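Trucs d'atelier : ranger des classeurs quand c'est le logiciel qui range

On me demande souvent pourquoi mes conseils de rangement parlent si peu de boîtes et d'étiquettes. C'est que je range par procuration. Chez Trulleck, j'écris le planificateur et Loukia Xenos s'occupe de la perception. Les classeurs, eux, ont toute la patience. Voici ce que nous avons noté au fil des mois, en vrac, pour ceux qui se battent avec le même genre d'armoire basse.

Ouvrez les portes en grand, puis déclarez-les. Une porte battante oubliée dans la carte de collisions finit toujours par se rappeler à vous, en général au niveau du coude. Nous modélisons chaque battant comme une boîte fine avec une charnière, et l'angle est réestimé avant chaque mouvement. Si l'estimation varie de plus de 5 degrés entre deux lectures, on s'arrête et on regarde à nouveau. C'est lent. Une charnière arrachée aussi, à réparer.

Méfiez-vous du plastique transparent. Pour la caméra de profondeur, un film brillant est tantôt un trou, tantôt un mur, selon l'humeur du plafonnier. Le masque couleur, lui, tient assez bien sur du bleu. On segmente donc l'objet en couleur, on ajuste un plan sur les points qui restent et on jette le reste sans remords. Si vous pouvez déballer le classeur avant, déballez-le, mais alors retirez le film de la zone de travail : un bout de plastique froissé par terre produit des obstacles fantômes dont le planificateur s'écarte avec une politesse exaspérante.

Ne confondez pas les deux hauteurs. Un classeur sur le dessus du meuble et un autre sur l'étagère, même bleu, même étiquette blanche : notre première version de Vokosthorpe (le module de suivi, le nom n'est pas de moi) les fusionnait en un seul classeur très épais. Le correctif tient en une ligne : interdiction d'associer deux détections séparées par une surface connue. 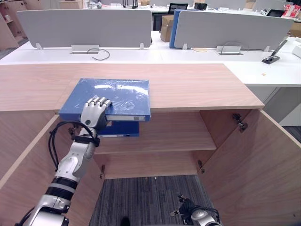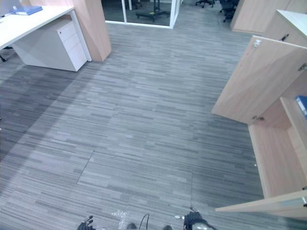
Classeurs bleus et armoire en bois clair, portes ouvertes.

Le dépassement est votre ami. Un objet qui déborde un peu du plateau offre une prise par-dessous que le planificateur adore. Posé bien à plat au milieu, le même objet devient une question de philosophie. Chez nous, la consigne de dépose laisse dépasser le classeur de 8 millimètres. Loukia trouve ça négligé. Je lui ai proposé d'écrire la saisie à plat elle-même et nous n'en avons plus reparlé.

Pour les câbles, pas de miracle. Ceux qui font une boucle le long du poignet n'existent pas dans le modèle géométrique fourni. Ajoutez une capsule un peu large autour de l'avant-bras et acceptez de perdre quelques trajectoires élégantes. Hanyu Du a tenté de simuler la boucle pour de bon. Le ventilateur de sa machine s'en souvient.

Les ombres au sol. Celle d'un bureau, large et oblique, passait chez nous pour une marche. Si votre détecteur de sol travaille sur l'intensité, faites-le travailler sur la géométrie. Les moquettes à motif rayé posent le problème inverse : trop de texture, et l'odométrie visuelle s'accroche à des traits qui se ressemblent tous. Nous avons baissé le poids de ces points et gardé les pieds de bureau et les montants, plus bavards.

Côté outillage, gardez les journaux. Nous en avons 309 sur le disque, nommés par tâche et par version du planificateur. Les premiers s'appelaient « test », « test_bon » et « test_bon_vrai », et je ne félicite personne, surtout pas moi. Rejouer un vieux journal avec le code du jour évite la moitié des discussions.

Dernier point, le délai d'attente. Par défaut, Lei, notre exécuteur, accordait 2 000 ms à la main pour confirmer le contact. Avec un classeur sous film, le signal arrive en hésitant. Doublez la valeur, et ajoutez une condition sur le courant des doigts, sinon la main déclare forfait alors qu'elle est posée dessus.

La prochaine fiche portera sur les tiroirs à serrure. Elle est prévue pour juin, si le planificateur est d'accord.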